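Simulation & Transfer board > Methods > Wrist view only, kitchen drawers, sim results

prurkus_fan
Posted Sun 29 September

OK, I have to share this because I've been grinning all weekend. You may remember my question back in the spring about whether you can drop the overhead camera completely and train a drawer-opening policy on the wrist view alone. I finally ran it properly! All in simulation, with the Griresora kitchens, 450 demos, and the same network Lâm Phí used for the Thân baseline so the comparison is fair.

Evaluation was 204 episodes on layouts the policy never trained on. Wrist only got 176 of them. I was expecting maybe half.

The trick (Lâm's idea, I just did the typing) is randomizing the arm's starting pose a lot more than people usually do. The camera starts out tilted, looking down from odd angles, with the counter running diagonally and the handles way off near the top of the view. The policy has to learn to go find the handle before it does anything clever with the fingers.

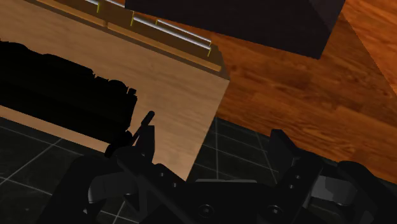 With a tidy, straight-on start it learns fast and then falls over the first time the view is rotated. With the messy starts, training takes 2 days longer on my machine, but it holds up so much better. I'd take that deal every time.

colmb
Great number, but what counts as a success? If the drawer moves a finger's width and you call it open, I'm less excited.

prurkus_fan
Fair! Drawer has to be most of the way out and stay there when the gripper lets go. Same rule as the Thân runs.

Deming Yu
I like this a lot, but I don't buy that the start poses are doing the work. You changed the lighting and textures too, going by your config. Very dark objects on pale counters are an easy contrast for a network to latch onto. Did you run wide starts with the textures frozen?

prurkus_fan
No, and I should have. It's queued up now.

chau_d
I'd bet on the poses. We saw the same thing on Kukenska with cabinet doors, no texture changes at all. Smaller gain than yours, though.

Deming Yu
Doors are a different problem. The handle stays in view longer.

chau_d
Not in ours, it left the view constantly. Happy to send you the logs.

Lộc Hồ
Where do the failures cluster? When I tried wrist only, nearly everything I lost was two handles close together. It would drift between them and grab air.

prurkus_fan
Yes, same! Most of the misses are a parallel pair seen at a steep angle. I'm going to try giving it a short history of past views so it remembers which one it picked — one line in the config, a lot of extra memory on the card.

colmb
Try that before you touch anything else. And post the frozen texture run even if it's ugly.

prurkus_fan
Will do. Same thread, probably before December.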